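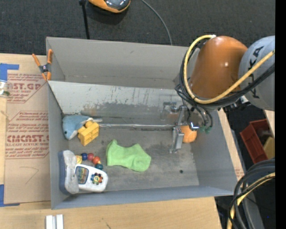
How many tries does an arm need before it learns to pick things up?
More than the brochure says, and it depends a lot on what counts as a try.

Home Posts Replies Media Likes Log in

Thread, because three people have now sent me the same Govetti talk and asked what I think. Short version: nice talk, I don't buy the headline.

The claim is that 300 grasps per object is enough for an arm to cope with clutter. Fine. Which objects? Put in what order, by whom? The slide doesn't say and nobody in the room asked.

Look at what's in a normal bin. A lime-green sock lying flat, an orange ball, a blue plush sea animal, a yellow plastic block, a hard white toy with a dial on it. The sock alone could eat your whole budget.

A sock has no right place to grab it. The ball more or less has one answer from every side. If you average the two and print one number, you've told me nothing about either.

And where things sit matters as much as what they are. Stuff jammed into a corner is a different job from stuff in the middle of the floor. I want to see the corner numbers on their own. I have never once been shown the corner numbers.

Qistina Liem made this point back in April and got told it was "an edge case". Corners. In a rectangular bin.

Next gripe: resets. Somebody has to put the things back, and people are creatures of habit. Endang Majimbun went through a batch of ours at Jastcombe and found 74 starts in which the same toy was sitting against the same wall. I'd done most of those resets myself. I would have sworn I was mixing it up.

So what had the model learned? Possibly how to pick up that toy. Possibly that I'm right-handed and like to finish before lunch. From the success rate you can't tell which.

We tried letting the arm drop things back at random. Better, but the soft stuff still ends up in heaps and the round stuff still rolls to the low spot. Random isn't as random as it sounds when gravity gets a vote.

Then the labels. Charalambos Karamanlidis asked two of us to mark the same set of clips as good or bad grasps. We disagreed on 17. Is it a good grasp if the sock comes up by one thread and hangs on? I said yes. Fitriani said absolutely not. Neither of us had it written down anywhere.

Someone will reply that more data washes all this out. Maybe. Skulach has been telling me that for as long as I've known them, and they also happen to charge by the hour for collecting it.

What would change my mind: results split by object, results split by position, the failed tries kept in, and a box of things the arm has never seen, chosen by a person who doesn't work there. Lamai Chuensuk has offered to fill the box. She has kids. It will be a horrible box.

I'm not against any of this, by the way. I spend my working week on it. I'd just like the colour of the graph to stop being the most carefully chosen thing in the talk.

Edit: yes, I've seen the Liew paper. Read the appendix, then come back and we can argue about it.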